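Workshop Guides > Nemasside Hand Grippers > Section 4: First Session at Home

Posted in February by Sudheer Chowdary

By now you should have both grippers printed, wired and closing smoothly on the trigger. If one of them still sticks halfway, go back to Section 3 and sort that out first, please! I skipped it on my first pair and spent a whole evening blaming the software.

This section gets you from two finished grippers to a first proper recording with a piece of cloth. You don't need a lab for any of it. A corner of a room with decent light and enough floor to turn around in will do.

4.1 Getting ready

1. Charge the pack until its light goes steady. Mine takes around 12 hours from flat, so I plug it in the night before.

2. Put the strap across your chest and snug it up. You want to be able to lean over without the pack swinging into your wrists.

3. Pick up the grippers, one per hand, and hold them out in front of you with the marker cubes where the head camera can see them.
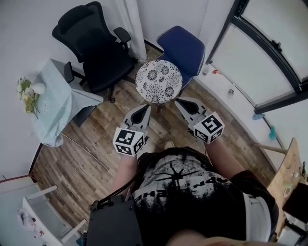
Sudheer Chowdary
Builder and maintainer, Nemasside

4. Stand still like that for a slow count of five. The tracker (I call it Prirkar, after the folder it lives in) needs a moment to find both cubes. Leave a little gap between your hands, and don't turn your palms up yet.

5. Check the preview on your laptop. Each cube should get its own colored outline, and the outlines should stay put while your hands do. A bit of shimmer is fine. If an outline jumps around, go to 4.3.

6. Open and close each gripper three times, left first. That's how the Wendt script knows which hand is which, and if you do the right one first it will happily swap them for the whole session.

Note: Look down at your feet before you start. Any cable on the floor should be somewhere you won't step, and it's very easy to forget about it once you're staring at your hands. Chairs on wheels will drift too, so push them back a bit farther than you think you need.

Caution: Fingers stay out of the jaws whenever the pack is on. The springs aren't strong, but the edges of a fresh print can be sharp, and I've got a scar to show for it.

4.2 Recording with cloth

Cloth is my favorite first material. It's forgiving, it doesn't roll off under the furniture, and you can start over as many times as you like.

7. Choose a light, soft cloth with a pattern on it. Plain white gives you very little to look at when you play the recording back against a white wall (ask me how I know).

8. Press record and wait for the beep. Bring one gripper in slowly from the side and close it on the cloth. Keep the other one close by but clear of the fabric.

9. Lift until the cloth gathers into a bunch, then look at where it runs into the gripper. If it's twisting down into the opening in the housing, stop and ease it out by hand with the pack switched off. Don't pull it through with the other gripper!
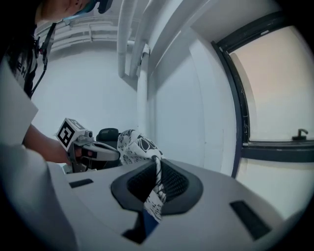 10. Set the cloth down, open both grippers and count to two before you reach for it again. The Nason tool cuts the recording into clips at those pauses, and without them you get one enormous clip that's a pain to split.

11. Save after every few tries. My longest run reached 493 clips, and I only kept 338 of them, so don't get too attached.

4.3 If the outlines jump

Bright windows are the usual cause. Turn so the window is off to one side and try step 5 again. If that doesn't help, wipe the cubes with a dry cloth and look for a lifted corner on the stickers. Glossy paper gives trouble too, and I switched to matte for that reason. As a last resort, set the exposure value to 3,000 in the settings file and restart the tracker.

Next up is Section 5, where we copy the clips over and check the timing between the two hands.

Questions about this guide? Use the contact form | © Nemasside | Back to top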